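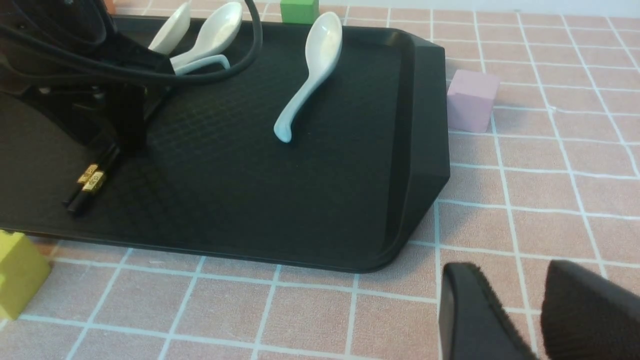 **Simin Khosravi** · Member, Trenance Neighbors Help Board
Posted Jun 18, 2021

I'm putting on a soup lunch for up to 80 people at the Trenance hall and I've never cooked for more than ten. It's a plain chicken and barley soup. How much do I make, and can I cook it the night before? The kitchen has one normal stove and a home-size fridge.

**Meirion Mostyn**

Plan on 300 ml a head if there's bread, which comes to 24 liters for a full house. Don't try it in one pot on a home stove. Use 4 pots and start the barley separately, or it will drink up your broth.

You can cook ahead, but don't leave big pots out to cool overnight. Pour the soup into shallow pans no more than two inches deep and get them into the fridge within two hours. A home fridge won't hold that much, so ask a neighbor for shelf space. Reheat to a full boil.

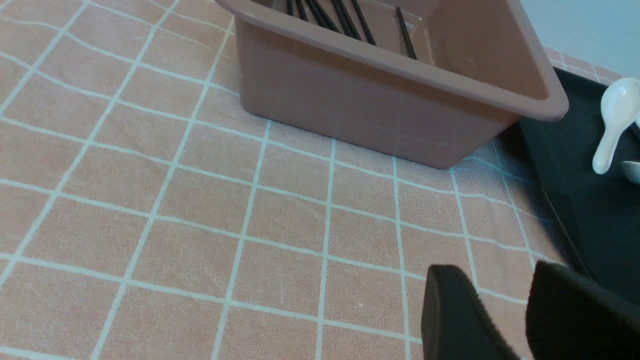 *Checked cloth and bin, table side*

Salt it at the end. We did a lunch like this in January and I salted early - the last pot was hard to eat.

**Gwenllian Penry**

just buy cartons of broth, way easier

**Iulian Jitaru**

Meirion's amounts look right to me. I'd add that barley keeps swelling overnight, so hold back a couple of quarts of broth to thin it in the morning.

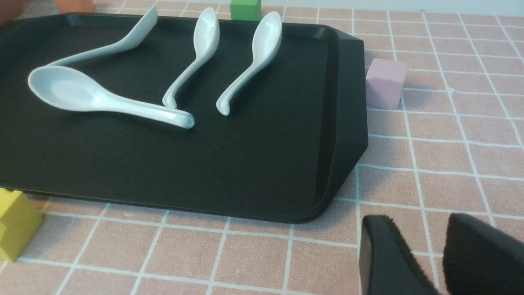 Also check the hall's breakers before you plug in slow cookers. Ours at Trakholm tripped with two on the same outlet.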